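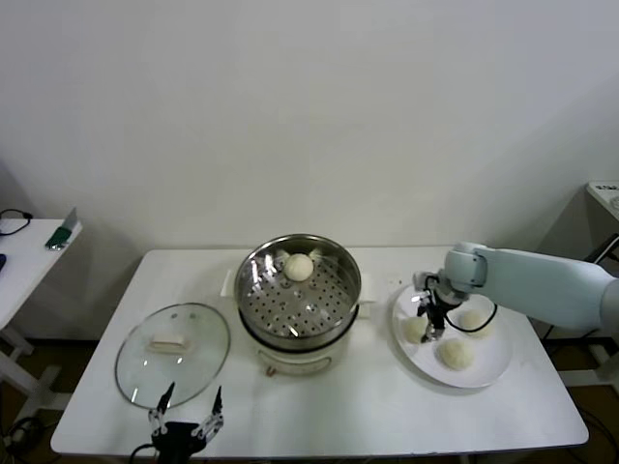 Chapter 4

Chores: How Far Have We Got?

My aunt used to ask me the same thing every time I went round for dinner. She knew I worked with robots, she had a sink full of plates, and she wanted to know when I was going to bring one over to do them. I'd mumble something about grippers and wet surfaces, pick up a tea towel and get on with the drying. I've been mumbling that answer for a good many years now, and this chapter is my attempt to give her a proper one.

So, the question for the next thirty-odd pages: can a machine do household chores yet? And its close cousin, can a machine do the fiddly jobs on a shop floor that people still do by hand? You've already met the arm (Chapter 2) and the gripper (Chapter 3), and by now you should be able to look at a two-fingered gripper and have a fair idea of what it can pick up and what it's going to squash. Now we put the arm and the gripper in a kitchen and see how they cope.

4.1 Start with a bun

I like steamed buns, both as food and as a teaching aid. Suppose you have a steamer, a lid, a plate and a few round white buns, and the job is to move buns between the plate and the steamer. You could do it half asleep. You probably could have done it at five years old, with somebody keeping an eye on the steam.

Now write it down as a set of instructions for something that has never seen a bun. Go on, try it before you read any further! Most of my students come up with a handful of lines: take off the lid, pick up a bun, put it in, repeat, put the lid back. Then we go through it together and each line turns into a page.

Take the lid. If it's glass, you can see through it, and so can the camera, and that's a nuisance. What the camera picks up is mostly the table underneath, plus a few reflections that slide about whenever the camera moves. Depth sensors (the kind that work by throwing out light and looking at what comes back) often see a glass lid as a hole, or as nothing at all. A person sees the rim and the handle and fills in the rest from having handled lids all their life. A machine can be taught to do the same, but somebody has to teach it, and the next lid will be a different shape.

Then there's the inside of the steamer. Polished steel is a fairground mirror. Put one bun in a shiny basket and there may be a second, smeary bun on the wall behind it, and a program that's been told to look for pale round things will quite happily go after the smeary one. I have watched a very expensive arm try to pick up a reflection four times in a row. It was very patient about it.

Then the bun itself. It's soft, it's light, it might be sticky, and it's a different size from its neighbour. Squeeze too little and it drops. Squeeze too much and you've got two finger-shaped dents in somebody's breakfast. And on a white plate, on a white table, an off-white bun hasn't got much of an edge to find.

Last, the basket has sides. Picking something off a plate can be done from nearly any direction you like. Putting it down inside a deep round pan means coming in from above, keeping your knuckles clear of the rim, and letting go without opening the fingers so wide that they knock the bun you put in before. If you want to feel how awkward this is, try it at home with kitchen tongs held at arm's length, one eye shut. (Cold pan, please.)

4.2 The three things people mean by "can"

When someone says a robot "can" do a chore, it pays to stop them and ask which sort of can they mean. I use three.

Can once. There's a film of it happening. The machine did the job start to finish at least one time, with somebody choosing which attempt to show you. This is worth something! A few years ago there were plenty of jobs where even that film didn't exist. But you don't know how many goes it took, or whether the film was speeded up, or whether a person in the next room was holding the controls.

Can usually. The machine does the job most of the time, in the place where it was set up, with the things it was set up with. This is where a lot of the interesting work is at the moment. Change the plate for a blue one or turn the lamp off and you find out how much of that "usually" belonged to the machine and how much belonged to the room.

Can anywhere. You take it to a kitchen it's never been in, with a stranger's pans and a stranger's mess, and it gets on with it. For nearly every chore you'd care to name, we aren't there. I'd be glad to have to rewrite that sentence for the next edition.

It's worth practising this on whatever you come across online. Find a clip of a robot folding a towel or loading a dishwasher, and write down which "can" you've been shown, and which one the caption would like you to believe.

4.3 A worked case: the Bridex trials

To put some numbers on this, I'm going to lean on a set of trials run by a small outfit called Bridex, who were good enough to let me sit in a corner with a notebook for most of one August. Their task was close to my bun problem: two arms, one table, soft round items going from a plate into a pan with a lid. The arms had been trained on recorded examples, where a person steers the machine through the job over and over and the program learns from the recordings. We'll do that properly in section 4.6.

They had 2,384 recorded examples to learn from. That sounds like a lot, and if you've ever had to do one dull thing 2,384 times you'll agree that it is. A toddler who learns to put blocks in a bucket doesn't need anything like it. Hold on to that comparison, it comes back.

They then ran 300 test attempts with the table laid out as it had been in training, and the machine finished the whole job in 200 of them. Two in three. I was rather impressed, to be truthful, and said so. Jhonatan Rivadeneyra, who was running the tests, gave me a look and asked whether I'd buy a kettle that boiled two times out of three.

Fair point. What I found more useful was his list of how the others went wrong. In 56 of the failed attempts the trouble was the lid, and the items never got touched. The rest were a mixed bag: dropped items, arms that stopped to avoid bumping one another and then just stayed stopped, and one case where everything was done perfectly except that the lid went on upside down.

Have a think about what you'd do with that information. You could record more examples of lids. You could change the gripper. Or you could change the lid, stick a chunky coloured knob on it and watch the score go up. All of these are real answers that real engineers give, and the last one is a lot more common than the films let on.

4.4 Meanwhile, on the shop floor

Factories have been cheating in just this way for decades, and I mean that as a compliment. If the part is hard to find, make a tray that holds it in the same spot every time. If it's hard to grip, put a flat on it. A good production engineer will redesign the whole bench before asking a robot to be clever.

At home you can't do that. Nobody wants a kitchen with a jig for the butter. So the chores that look easiest to us are often harder than the jobs machines already do all day at work, and the reason has very little to do with strength or speed. It's the variety that does it.

The gap is narrower than it used to be, though, and partly from the factory side. Ledesma, a packing firm I visited while writing this chapter, makes up mixed boxes of baked goods, and the contents change so often that building trays for everything stopped making sense. They've got one arm on the line, a Stetov, doing the sturdy things. The soft things are still packed by people, who are quicker at it and don't need the lights kept just so. The line manager told me she'd be delighted to hand over the cream slices and didn't expect to do it before she retired. (She's not that old.)

If you want the short answer before the long one, then: single steps, often yes. Whole jobs in a prepared place, more and more. Whole jobs in your place, with your lid and your steamer, not yet. The rest of the chapter is about why, and which bits are moving fastest.

4.5 Before you go on

A few things to try, on your own or in pairs. You'll want your notes for section 4.7.

Pick a chore that takes you less than two minutes. Do it slowly and write down every time you change your grip. Buttering toast is a good one. So is making a bed, if you've got the patience.

Now do it again wearing oven gloves. Which steps got slower, and which became impossible? Keep those in separate lists.

Look round your own kitchen for anything see-through, shiny, floppy, or the same colour as the surface it's sitting on. Mark the things you'd move or swap if a robot were coming to stay, then mark the ones you'd refuse to.

Last one. Rostari, the made-up town we've been using for the planning problems since Chapter 1, wants to put one kitchen robot into its community hall. It "can usually" make soup. Write half a page to the people who run the hall, telling them what they ought to ask before they say yes.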